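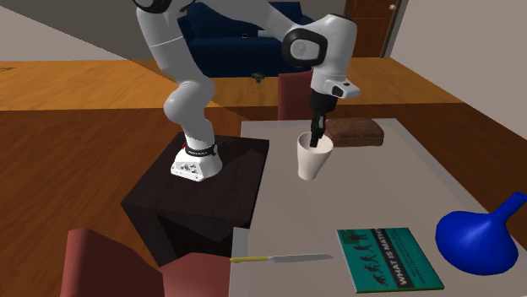 ## Skollden Planner 4

Grasp planning for people who would like the cup to stay upright. Skollden takes your simulated scene, proposes up to 300 grasps, throws out the silly ones and hands your controller a path - usually in around 187 ms.

- Rim and inside-the-cup grasps
- 26 object presets, bread included
- Replay from any camera you add

Runs on one desktop. Opinions about your gripper offsets come free.
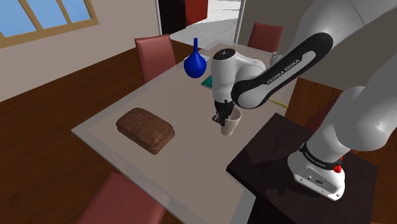

*Rim grasp on the white cup, dining table scene.*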